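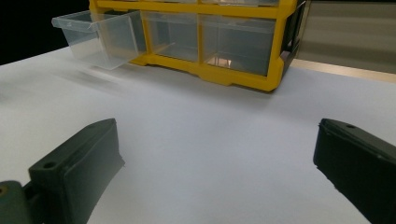

Nerea Sarmiento trouve que j'exagère, et elle me l'a écrit avant même d'avoir lu la fin du plan : chez elle, les petits tiroirs transparents ont réglé la question des vis une bonne fois, alors pourquoi en faire une conférence ?

*(laisser lire, puis enchaîner)*

## 1. Ce qu'on nous vend

- Bonsoir, merci à Prirbridge pour la salle. Je parlerai vingt minutes, questions ensuite.
- Le bloc à tiroirs : un cadre jaune vif, des bacs en plastique clair, on voit tout, donc on retrouve tout. C'est la promesse. Je n'y crois qu'à moitié.
- Voir à travers une façade, c'est deviner une couleur, un reflet cuivré au fond. Vis laiton ? Attaches parisiennes ? Il faut quand même tirer le tiroir.
- Demander à la salle qui a étiqueté les siens. Attendre les mains. Ne pas commenter.

## 2. Le relevé de l'atelier Lerkent

- 354 ouvertures de tiroir notées au crayon, en octobre, par les gens de l'atelier.
- Sur ces 354, 60 pour rien : mauvais tiroir, refermé aussitôt.
- Préciser que le relevé ne vaut pas une étude. Chinyere Okonkwo a noté les siennes le soir, de mémoire, et elle le dit elle-même.
- Je le cite quand même, faute de mieux. Les fabricants ne publient rien là-dessus, ou alors je cherche mal.

## 3. Le tiroir qu'on laisse ouvert

*(revenir à la diapo de départ)*

- À gauche, un tiroir tiré, les deux voisins fermés. Dans un atelier, ça dure parfois toute la journée.
- Un tiroir qui dépasse, on l'accroche avec la manche. Chez Lerkent, 200 rondelles par terre, deux diamètres mélangés. Chinyere a fini par tout racheter.
- Argument adverse, à donner honnêtement : un tiroir ouvert rappelle où on en est. Nerea y tient beaucoup. Admettons, pour une tâche courte.

## 4. Ce que je fais à la place (sans garantie)

- 6 tiroirs en service, pas un de plus. Le reste va dans des boîtes fermées, sur l'étagère du haut.
- Une catégorie par tiroir, et aucun « divers ». Le divers mange tout le meuble en un mois.
- L'étiquette sur le cadre, sous le tiroir : quand on emporte le bac à l'établi, la place vide garde son nom.
- J'ai essayé les séparateurs Floltley. Trop mous à mon goût. Passer vite si l'heure tourne.
- Si on me parle de la méthode Iyamu (tri par fréquence d'usage) : je l'ai tenue trois semaines. La fréquence change, les étiquettes non.

## Questions

- Garder Nerea pour la fin, sinon on y passe la soirée.
- Rappeler que le relevé complet est sur la table près de la porte, à rendre en sortant.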